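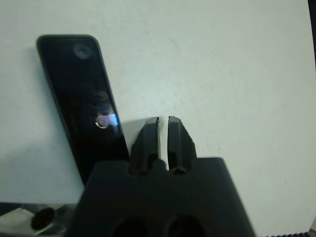

Robots learn to handle shiny objects from a small set of demonstrations

Rinora, June. Researchers at the Cullinane robotics laboratory have published a training method that helps a robot arm pick up glossy, flat things such as phones, tablets and glass tiles. The method is called Tonis, and the results are the best the group has ever had on this kind of object!

Flat and shiny is a difficult pairing for a robot. A phone lying on a table gives the fingers very little to hold, and its glass throws back lamps, ceilings and even the arm itself. A camera on the wrist sees those reflections slide across the glass as the hand comes closer, and many earlier systems took a bright spot for an edge or a hole and closed the fingers in the wrong place.

Tonis tackles this by learning from movement. During training the arm makes a short sideways sweep before each attempt, and the software compares what stays fixed to the object (its outline, its corners, the ring around a lens) with what drifts over the surface. The drifting parts are given less weight when the robot decides where to put its fingers. No special lighting is used, and no powder or matt spray goes on the objects, so everything is handled just as it would be in a shop or on a repair bench.

In the main test the arm made 100 attempts on phones it had not met in training. With the group's earlier method, 63 of them ended in a clean lift. With Tonis the number of failed attempts fell to 7, under the same lamps and on the same white table. The team then moved the lamps and ran the test again, and the gain held up well.

Just as exciting is how little teaching the robot needed. People guided the arm through the task by hand, and almost 10 hours of these demonstrations were enough to train the whole system. Smaller workshops and university groups could gather that much on their own equipment in a couple of weeks, and we would love to see them try it!

There is still plenty to do. Clear plastic sleeves remain hard for the robot, and so do phones lying face down on a mirror or polished steel. A dark phone on a dark table also slows it down, as the outline is harder to follow. The next round of work will look at these cases, and at objects that overlap in a tray, where one reflection may fall across several items at once.

The work was carried out with Oletico, which supplied used handsets for the tests and will try the method at its phone sorting centre in Rinora later this year. The training software, the recorded demonstrations and a full list of the test objects are free for research use and can be requested from the laboratory.

Issued by the press office, Cullinane robotics laboratory, Rinora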